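25 Oct 2026

Lurdes has decided we're keeping the play kitchen. All of it. I had it down for the donation pile in August and I still think that was the right call, but I said I would give it a fair look before I opened my mouth again, so that's what I did with my Sunday.

The set is from Kestholm and it came with one of those booklets that tells you what your child is going to become. According to Kestholm, pretend cooking builds math, language, patience and, if I remember it right, "early budgeting." I have never seen a child budget with a plastic strawberry. Salvador's two spent most of last Christmas filling the pots with socks. They had a great time and I don't think anybody learned fractions.

So everything came out on the white table to be gone over. Lurdes wanted to see what went with what before she bought any more, and that part I agreed with.
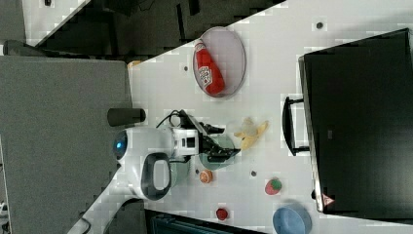

My first complaint is the ketchup, and it's an old one. Every kid who comes here goes straight for it, and then it ends up as the main course. It did again today: a red bottle laid out on a plate like a baked trout, with the banana and the strawberry left to fend for themselves on the bare table. Lurdes says this proves children know what they like. I say it proves the plate is the wrong size for anything else in the set. The plate isn't even from Kestholm, I'm fairly sure. I think it came in the Munell box from her sister, along with a lot of other things we never asked for.

She brought up the price again. New, with the oven, she says the whole business would run us 400 dollars now. I looked for that number and couldn't find it anywhere. What I did find was a seller in Skoserby who wants less than half that and throws in a rug. I didn't tell her about the rug.

We stopped for coffee and argued about whether the oven counts as a toaster. I don't see how it matters. She wanted it settled for the label on the storage bin. 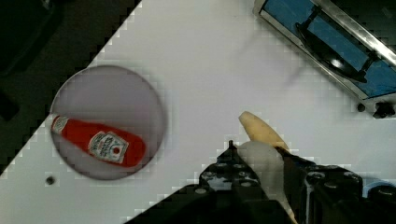 *Ketchup on a plate, blue device in the corner. Dinner is served.*

After coffee she read me some of the reviews off her phone. There are 2,509 of them for the current version, and if you believe those people, not one has ever lost a piece. I asked her to read me the bad ones. She read me three and then said the others were all about shipping. Maybe so. One woman wrote that it "changed our mornings." I'd like to know from what to what.

Salvador called in the middle of this and I put him on speaker, which was a mistake, as he took her side at once. He says his kids ask about the kitchen every time they get in the car to come here. I asked what they ask about exactly and he had to think. "The oven," he said. Then he said, "and the ketchup."

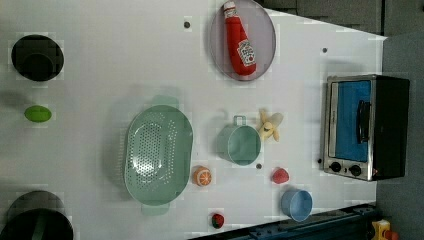
My own position, for what it's worth, is that we could keep a quarter of it and no child would notice. The pots are plain enough and would survive anything. I'd keep the oven too, seeing as it seems to be the main attraction, and I'll admit somebody took trouble over it, with the blue behind the glass door and the two black knobs set underneath. The colander I don't get. It's mint green, it has a handle at each end, and it takes up more of the table than anything a child would want to put in it. What is a four-year-old draining? Lurdes says pasta. There is no pasta. She says they imagine the pasta. Then they can imagine the colander, I said, and she went to see about the laundry.

Mrs. Qudah next door offered us a bin with a lid, and Lurdes has accepted it. I measured the shelf in the hall closet and the bin will stick out by 2 inches, so the door won't close. I haven't brought this up yet. I'll wait until she has the label on.

Still to do: call Salvador back about Thanksgiving, find the booklet, and ask her sister what else was supposed to be in that Munell box.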